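So my history project for the spring was supposed to be on "a local effect of a national event," and I picked the egg scheme in Kiltier during the Second World War, mostly because my first idea (blackout curtains) was already taken by Aidan Scanlon, who got to the sign-up sheet before I did. I'm glad now. Curtains would've been fine, but eggs turned out to be a lot stranger than I expected!

## What I was trying to find out

My question was pretty simple: when families in a small farming town were told to hand over part of what their hens laid, did they do it? And if they did, who kept track?

Our teacher, Ms. Pugh, made me narrow it down twice. My first version was basically "food in the war," and she wrote "which food, whose war?" in the margin, so okay, fair. I ended up sticking to one road, Birkeck Lane, and to the families who kept hens behind their houses there.

## Where I looked

Most of my sources came from three places:

- the egg book, a ruled notebook kept by the woman who ran the collection on Birkeck Lane (it's in the town library, in a box with some church programs that have nothing to do with it)
- letters between two sisters, one on the lane and one away at a munitions job
- an interview with Prapai Phuthong, whose late husband grew up on the lane and told her the stories so many times she does the voices

The egg book took me forever. The handwriting is tiny and she used her own shorthand, so "H.O." could be "handed over" or "held over," and those mean opposite things if you're trying to work out who was cheating. Neema Mugo sat with me for two afternoons in February and we went through it page by page. She was the one who noticed that "H.O." only shows up with a little tick next to it when money was paid out. So I'm reading it as "handed over" when there's a tick, and I left the others out of my totals.

## What the egg book says

There are 22 households in it. The rest of the lane either didn't keep hens or sold them off early, which a couple of the letters complain about (feed was hard to get and people were boiling potato peelings to stretch it).

The best week in the whole book is 55 dozen eggs, in spring, and the worst is only two dozen, in the middle of winter. At first I thought I'd caught everyone hiding their eggs. I was so excited. Then Tadhg Corrigan, who has hens at home, told me that they slow way down when the days get short, and I had to throw out a whole page I'd already written. I kept the page in my folder anyway, in case Ms. Pugh wants to see the wrong turn.

So the seasons explain a lot. What they don't explain is the last summer in the book, when the totals drop even though the number of households stays the same. The letters help here. The sister on the lane writes that "the cake for the christening had six in it and I will not be asked where they came from." I love her. She also mentions swapping eggs for sugar with a neighbor, and the neighbor's entry for that same week is blank.

I don't think that proves there was a black market on Birkeck Lane. It looks to me more like people got tired. They'd gone along with it for years, and by then they were holding back a few for birthdays and for trading over the fence.

Mrs. Phuthong's version is close to this. Her husband told her that his mother kept a bowl under the bed and called it "the spare," and the kids weren't supposed to mention it at school. She said the collector certainly knew, and that the collector had a bowl of her own.

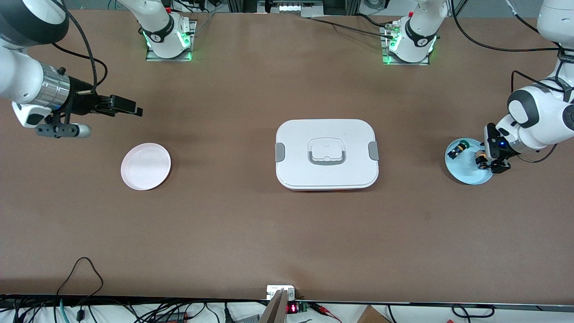 ## Problems with my evidence

The big one is that the egg book was written by one person. If she was going easy on her friends, I'd never know from the book. I tried to check her against the depot receipts, but only a handful survive and they cover the whole town, so they can't tell me anything about one lane.

The other problem is that the interview is secondhand. Mrs. Phuthong never lived through it herself, and she was very upfront about that. I used her stories for how people felt and stayed away from using them for amounts or dates - those all come from the book.

I also only had one side of the letters. The replies from the munitions sister are missing, which is a shame, as she seems to have been asking some nosy questions.

## What I'd do next

I'd like to do the next road over and see if the last-summer drop happens there too. The library has a second notebook that almost matches, with 40 pages filled in, but the front cover's gone and I couldn't work out which street it's from. Some of the family names might be in the school register, so I'm going to start there.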